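Hi Baltazar,

You asked for something you could forward to the board without a glossary, so I'll keep this to where the equipment money stands and what I'd like to do next. November was mostly paperwork and simulation, with very little hardware, and I'm fine with that.

The big news is that the arm quote from Getell finally came through, and they've agreed to hold the price while we finish our reach checks. The pedestal is quoted separately, at 600 dollars. I had hoped to build our own, but Eustaquio ran the mounting loads and talked me out of it (he was right, I was being cheap). Their lead time is 35 days from the signed order, so please keep that in mind when you look at the dates for the home trials.

Most of my own hours went into the simulated dining room. Before we buy anything I want to know where the base should sit, how tall the pedestal needs to be, and whether the arm can get down to chair seats as well as across the table. Chairs are the hard part! A high back blocks a lot of approaches, and dropped things love to end up on a seat.

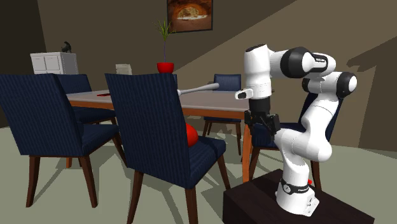 Simulated dining room: arm on its pedestal to the right of the table, gripper down over a chair, red ball on the seat of the center chair.

We've got 4 pedestal heights set up to compare, and I'd like to finish all of them before I sign for one. My hunch is that the second tallest will do it, but I don't want to spend your money on a hunch. Eustaquio is also looking at whether the standard gripper will do for the first round. If it does, we can push the softer Stidurance fingers into next year's budget and keep that 2000 dollars in reserve.

A couple of things are still open. The Zellusby license renews soon and I haven't seen the new price — I've asked twice and will ask again. I also left shipping out of the last budget sheet, which was my mistake, and it's in the new one under "delivery and setup." Spare cables are in there too, on their own line this time.

What I need from you is a yes or no on ordering the arm and pedestal together. Splitting them saves us nothing and I'd hate to have an arm sitting in a crate waiting for something to bolt it to. If the board wants to talk it through first, I can join by phone any afternoon after 2.

Thanks again to everyone at Cervantes for being patient with the slow start. The updated sheet is in the shared folder, and the pedestal comparison will go in there as soon as I've run the last height.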